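Home Lectures Labs Readings Contact

Reading time: 6 min

Skamance Manipulation Course
Unit 3: Failure case - silent loss of finger calibration
August 20, 2020

1. Background

Sorting small accessories with two hand-held grippers is treated in this course as a hard case for demonstration data. The objects are light, they tangle, and many have openings that a finger can enter by mistake. The exercise uses a shallow lid as a tray on a soft surface. One gripper holds or moves an item while the other works beside it.

The width of the finger opening is recorded with every camera image. A policy trained on the data learns when to close, and how far, from that number. If the number is wrong, the video still looks correct.

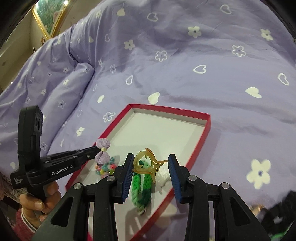
2. The fault

The Codesby set contained 2,000 demonstrations. In 74 of them the recorded opening did not return to zero when the fingers were fully closed. The offset was 3 mm. It was constant within a session and absent from the sessions before it.

The cause was a slipped encoder coupling on one unit. The set screw had been tightened without thread locker. The linkage moved normally and the operator felt no difference in the grip. The logging software, Sakai, checked that a width value was present and within range. An offset value passes both tests.

3. Effect on the trained policy

Rigid items wider than the offset were picked up at close to the normal rate. Thin and flexible items were not. The arm stopped closing early, lifted, and carried on to the release position with nothing held. On chain and cord the result was worse: one strand stayed in the fingers and the rest dragged, pulling neighboring items with it. 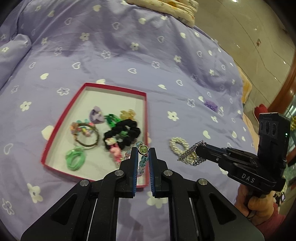
The safety matter is secondary but should be noted. In replay on the Prikdale cell, a negative offset would command the fingers past contact. Grip force must be limited in the drive, independently of the width command.

4. Corrective steps

a) Close both grippers fully at the start and end of each session. Reject the session if either reading differs from zero by more than the tolerance in Table 11.
b) Mark the coupling and shaft with a paint line. Inspect the line at every battery change.
c) Do not correct old data by subtracting the offset unless both closed readings exist - a coupling can slip again in mid-session.

5. For discussion

Which signal, other than width, could have exposed the fault? Consider motor-free devices separately. Bring a written answer to the February lab.

Copyright Skamance course notes. Back to top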